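Club Delegation Visits Falville Sports Centre

Representatives of Mavby Rugby Club toured the Falville centre in December as guests of its director, Milagros Espiritu. The visit opened at the main ground, which seats more than 2,000.

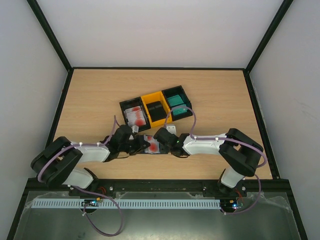

Light wood-grain tabletop with black side rails.

Club secretary Noel Sebastian then met coaching staff to discuss pre-season access for the forwards. Two training dates were offered.

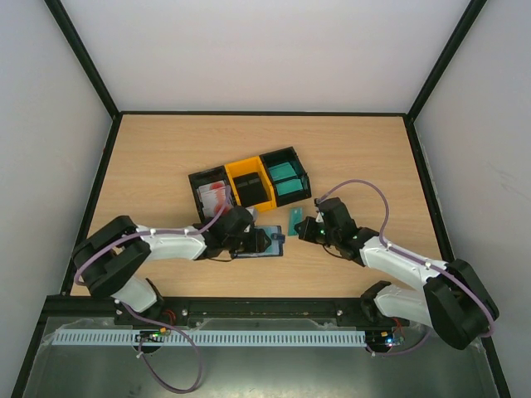

Two arms at the sorting tray.

The delegation departed at 3 pm. A return visit by Falville's colts is under consideration.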